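The Siddiqui gauge had read low since February. Ah-rin Yang took the 4 p.m. bus out to Mokwood with a replacement float, a level, and the logbook from Westness, where the readings had stayed normal all winter.

The stilling well stood behind the pump house. She opened the lid and lowered the tape. Water at 19 inches. The recorder showed 14. She wrote both figures down, waited, and measured again with the same result.

A float can lose height in two ways. It takes on water, or the cable slips on the pulley. She pulled the float and shook it next to her ear. It was dry inside. The cable had no wear on it and the set screw was tight. 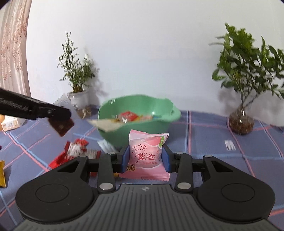
That left the datum. She set up the level on the concrete pad and took a sight to the brass mark on the bridge, then to the bolt on the recorder shelf. The shelf had been moved. Four old screw holes showed in the wall above it, filled with putty and painted over with care.

The logbook for Elum, two miles upstream, was kept in the same cabinet. She turned to February. The entries were in her father's handwriting, small and upright, and they stopped on the page where he had noted a stiff shoulder and trouble reaching the upper shelf.

She entered the correction — add five inches to all readings after that page — and signed it. Then she closed the cabinet and left the shelf where it was.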